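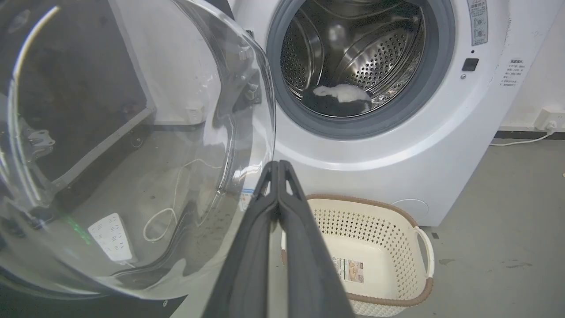 Laundry was the third choice of task for the student manipulation project at Tannous, a technical college with a small robotics club and one shared bench arm. The first two choices, stacking cups and sorting screws, had been done by earlier groups and were thought too easy to finish a term on. Luminița Iordache, who supervises the project and teaches the controls course beside it, says the washing machine won because it puts several hard problems within a metre of each other. The door is a clear bowl that throws bright streaks back at the camera, the drum is polished metal full of small holes, and the item to be picked up is soft, dark and lying at the bottom. A basket stands on the floor in front for whatever comes out.

"If you ask a depth sensor about a glass door, it gives you an opinion," Iordache says. "Sometimes it reports the door, sometimes the floor behind the door. The students had to learn which readings to throw away."

Print this page | E-mail this page
Reading time: 6 minutes

The project runs over one term, with 14 students in four groups. Each group works on the same task: reach into the open machine, grasp one item, bring it out past the rubber gasket and release it over the basket. Opening the door is left out this year. So is anything to do with the controls of the machine, which is never run.

Iordache set the limits after the April trial, when a group using an earlier plan spent most of its bench time on the door. "It's a good problem, but it's a different problem," she says. "A door has a hinge, so the hand must travel on an arc. If your arc is wrong by a few millimetres you are pulling against the hinge, and the arm stops on a force limit. They learned a lot about force limits that month."

The gripper has two parallel fingers. The students' software, which they named Gravbridge, takes the view from the wrist camera and produces small changes in the position of the hand, plus an open or close signal. It was trained on demonstrations the students recorded themselves by guiding the arm through the task. They started with 400 demonstrations and found that the policy could approach the drum but would close on nothing at the end of the reach.

I asked whether the answer was simply to record more.

"More helped, but only after they looked at what they had," she says. "Most of the first set was recorded by two people, in the afternoon, with the cloth in nearly the same place. The policy had learned where the cloth usually was. It had no need to look at it."

The second round was planned on paper. Each group drew up a grid for the floor of the drum and moved the item through it, changed the item between runs, and turned the drum by hand so that the raised paddle inside was not always at the same angle. They also recorded at different times of day with the blinds up and down. The full set came to about 3,000 demonstrations by the end of term, of which the short and failed ones were kept in a separate folder and labelled by cause.

Labelling was not popular. Iordache marks it anyway, and it counts for as much as the final run. "I can tell from the labels whether a group understands its robot. 'Failed' is not a label. 'Fingers closed above cloth, contact with drum' is a label."

Contact with the drum was the most common fault in every group. The fingers are stiff, the drum is curved, and a thin garment lying flat leaves very little to pinch. Three of the groups dealt with this by lowering the hand until a small rise in force was felt, then backing off slightly before closing. The fourth group, which had more programming experience, tried to work out the height from the image alone. It did well on towels and poorly on socks.

The gasket caused a second kind of fault, on the way out. Rubber grips cloth. An item held by one corner would drag across the lip of the opening and be pulled from the fingers. The students' fix was to raise the hand inside the drum before withdrawing it, which added 2 seconds to each cycle and removed most of the drops. Iordache was pleased with that one. "Nothing clever in it. They watched the recordings slowly and saw where the cloth was catching."

There is a competition side to the work as well. The Wernis meet, held between colleges at the end of term, scores teams on items moved in a fixed time, with a penalty for any item dropped on the floor. Tannous entered one combined team. It finished in the middle of the table, slower than most and with few penalties. The judges' sheet noted that the arm waited a long time before each grasp.

"It waits because we told it to wait," Iordache says. "The camera is on the wrist. When the arm stops, the wrist is still shaking a bit, and the picture is poor. The pause could be shorter. They measured it after the meet, and they should have measured it before."

Next term's group will inherit the recordings, the labels and a bench log kept in a program called Zasto, which one of the students wrote to replace a shared spreadsheet. Each entry ties a run to the software version, the item used and the state of the lighting. Iordache says the log is the part she would be sorriest to lose, as the arm can be repaired and the code rewritten.

She has not decided whether to bring the door back into the task. A few students have asked for it. Others would prefer two items in the drum at once, tangled, with the robot having to separate them before lifting. She has tried the tangled version herself, guiding the arm by hand, and managed it less than half the time.

"I would want to be able to do it before I mark someone else on it," she says.

Students wishing to join the project need the first controls course and a bench safety sign-off. Bench time is booked in the lab, mornings only while the arm is shared.

Contact | Copyright Tannous Robotics Club | Back to top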